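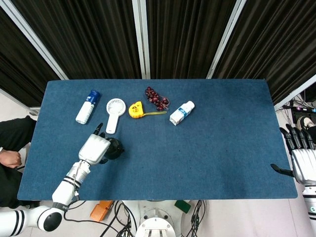 ¿Qué se hace con las cosas que no tienen sitio en una casa? Se ponen todas sobre una mesa y se decide una por una, a ser posible antes de comer.

Esa es, más o menos, la doctrina de la fundadora de Ovley, un pequeño taller de orden doméstico que lleva dos años vaciando cajones ajenos y que cobra, según ella misma reconoce, por hacer lo que cualquier abuela hacía gratis y gritando. Nos recibe a media mañana con café y sin galletas. Las galletas, explica, pertenecen a otro armario.

Su método empieza siempre por una tela lisa. «Azul oscuro, a poder ser. Sobre un mantel de flores un metro amarillo parece un adorno, y la gente se encariña con los adornos», dice. Encima van los objetos en fila, sin agrupar: el aerosol, el ventilador de mano, la cinta métrica, las uvas, el cartón de leche. Le preguntamos qué pintan las uvas junto a un aerosol. «Lo mismo que en su cocina. Vaya a mirar».

La mitad derecha de la mesa se deja libre. Es para lo que se queda, y los clientes la llenan con un entusiasmo que ella califica de preocupante. Una familia de Peeters, la urbanización donde empezó, llegó a reunir 893 objetos procedentes de un solo pasillo. Los contaron los hijos, que cobraban por pieza.

El ventilador de mano merece capítulo aparte. «Se compra en julio, se pierde en agosto y reaparece en Navidad, dentro de una bota». Para la cinta métrica propone el cajón de los cubiertos, idea que le ha costado alguna discusión. «Todo el mundo la busca ahí de todas formas. ¿Para qué llevar la contraria?»

Antes trabajó cinco años en Faltel, una empresa de mudanzas, y de allí conserva la espalda regular y una desconfianza profunda hacia las cajas rotuladas «varios». Ahora prepara con la tienda Kernine un curso de tardes sueltas que empieza en abril. Se han apuntado ya más de 2.000 personas, y la sala tiene sillas para bastantes menos.

¿Y su propia casa? Remueve el café un buen rato. «Tengo un cajón», admite. No nos deja abrirlo.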